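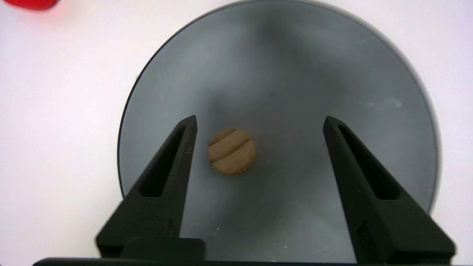 Handout 7, page 21

Teaching by Hand and Teaching by Remote Control
Notes for the second part of the course
Prepared by Eliseo Zamudio, lab sessions with Araceli Palacios
Revised 6 Jul 2024

7.1 Where we are

In the last handout we programmed the arm with fixed points. Now we show the task to the arm and let it learn from what we show. One complete showing of the task, from the start position to the end position, is called a demonstration. Please use this word in your reports, and do not write "trial" or "run" for the same thing.

The task for this part is simple to say: close the fingers on the small wooden disc, lift it from the gray plate and place it on the mark. The disc is flat, so the tips must come down low, and it has two curved grooves on its top face. At the moment of the wrist view on this page the disc is between the two fingers and there is still open plate on both sides of it. It is a little closer to the left finger. A good operator sees this and moves a small step to the left before closing. If you close first, one finger arrives before the other and pushes the disc over the plate.

7.2 Teaching by hand

The motors are set to the free mode and you guide the arm with your own hands. You feel the weight and the contact directly, and most students can give a usable demonstration in the first hour. There are two difficulties. Your hands can come into the view of the camera, and the learned program will later look for hands that are not there. Also the arm in free mode is heavier near the shoulder than near the wrist, so people pull it in curves which they did not intend.

Hold the arm behind the wrist, never by the fingers.

7.3 Teaching by remote control

You hold the small leader arm (we call it Jovier) and the working arm follows it. Your hands stay away from the plate. You do not feel the contact, and for this reason beginners press too hard on the plate. Go down slowly during the last part of the movement. Watch the wrist view and do not look at the arm itself, as the program will have only the wrist view when it works alone.

The recording program is Dudier. It starts to save when the leader arm leaves its rest position. If you stop in the middle to think, the pause is also saved, and the robot will learn to pause.

7.4 What to keep and what to throw away

Keep a demonstration in which you corrected the position before closing. Such corrections are useful to the learner. Throw away a demonstration in which the disc was moved by somebody's hand after the start.

The class set from October has 531 demonstrations and is stored under the name Gidia. Some 21 of them have a wrong end position, and we left them in on purpose. Finding them is part of the homework.

7.5 Homework

Record your demonstrations in pairs, first by hand and then with the leader arm. Change the place of the disc on the plate each time, including places near the rim. Compare the path of the finger tips for the two methods and write 2 pages at most. Plots do not count as pages.

Reading before the next lecture: Ragab notes, chapter 2, without the proofs.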